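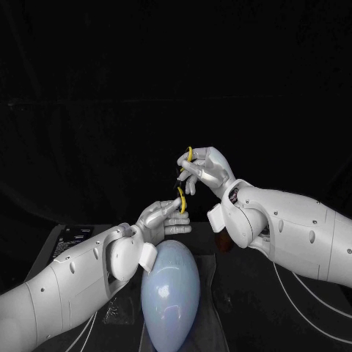 15 June 2026

Back from Plemance with a sore neck and a folder full of price sheets. Two hours on the train to think about it and I am still where I was in May, which is that I don't believe the numbers.

They gave us the black curtain treatment again. Dark table, dark cloth behind, white arms in front, everything very handsome. I kept wanting to ask what it would look like on our bench by the loading door, with the tape gun and the tea rings. The hands are better than I expected, I'll give them that. Both of them were up together on the one tool, the black one with the yellow loops, a finger of the right hand curled in at the top loop and the left thumb up by the bottom one, with that shiny pale blue thing lying underneath. I thought, well, that is a hand. Then I thought, it is two hands on something my mum would pick up with one while talking on the phone.

What I wrote on the back of the sheet at the time: "who puts the tool there to start with?" I asked that and got a long reply about a later release. I asked it again after lunch and got a shorter one.

The money, while I remember it. The Lava, two arms and two hands, is 176 thousand before VAT. Wong want half up front. That price doesn't have the stand in it, or the training, or the spare fingers, and they do call them spare fingers, on a separate sheet, priced per finger. I asked how often one goes and was told it depends on use. Everything depends on use. The van depends on use and I can still tell you what the van costs me in tyres.

Service plan is 130 a week. I had it down as 130 a month from the first email and had built my whole sum on that, so there was a bad ten minutes over the sandwiches while I did it again on my phone. I have gone back to the email tonight and it says neither. It says "from 130". I should have caught that and I'm cross with myself.

Clernano would lease it over five years. On the face of it that is easier to live with, as the payment comes out monthly and I never have to look at the big figure. But five years is a very long time for a thing with fingers. The till system we bought was meant to last that long and it was a doorstop well before then. I asked what happens at the end and we'd have to hand it back, or pay a "closing amount", which will be worked out nearer the time. I have underlined that. I'm not signing for an amount that will be worked out nearer the time.

So what would it do for us? I made myself write this down on the train properly, as I keep getting carried off by the showing and forgetting the shop. We trim, we bag, we seal, we put the card in, we box. The trimming is what hurts people's wrists and it is what I'd pay to be rid of. Boxing nobody minds. The Wong people talk most about boxing. I think that's because boxing is what it can do today, and trimming is what they like to show, and those are different things on an invoice.

They also say 50 bags an hour once it has settled in. I asked whether that was on soft goods, with the clear bags that cling to themselves, and they said on "a typical item". Our bags are a nuisance. They stick, they shine, you can't find the edge even with your own eyes under a good lamp. There was clear bag stuff on their table too, hard to make out against the black, and I'd have liked an afternoon of watching the hands deal with it. I didn't get an afternoon. I got a slide.

And the cables. Thin white ones trailing down from under both arms and off towards the edge of the table. I know that sounds like fussing. But I have spent years getting cables up off benches, and I would be putting new ones down where somebody leans in with a knife. I asked if they could be run inside the casing and they said there is a kit. The kit is on the separate sheet with the fingers.

To be fair to it (I did promise myself I'd be fair), it was quieter than I had feared, and if it trimmed well for even half a shift I would think differently about the whole thing. The winter was horrible. We had two off with their wrists at the same time and I was on the bench myself until late most nights, and I'd have signed anything. I can see how people do. My worry is that I am still shopping as the person I was in January.

What I'm going to do:

Write to Wong and ask for a trial on our own stock, our bags, our bench, our light. I will send a crate at my own cost. If they won't have it then I have my answer.

Get the service plan in writing with the word "week" or "month" in it.

Ask Clernano for the closing amount as a figure, or a ceiling on it.

Price the dull option – two decent powered trimmers, proper chairs, and a bench that goes up and down. I did a quick tot on the train and it comes to a small slice of the Lava, so small that I want to check it before I say it out loud to anyone.

Put off the floor quote. No point levelling a floor for a machine I haven't bought. The man can come in the autumn.

One more thing and then bed. On the way out they said the price holds until the end of the month. It held until the end of the month in May as well, I have that email too. Must print both and put them in the folder. Also need to claim back the train fare, and find the receipt for the sandwiches, which I think I left on their table.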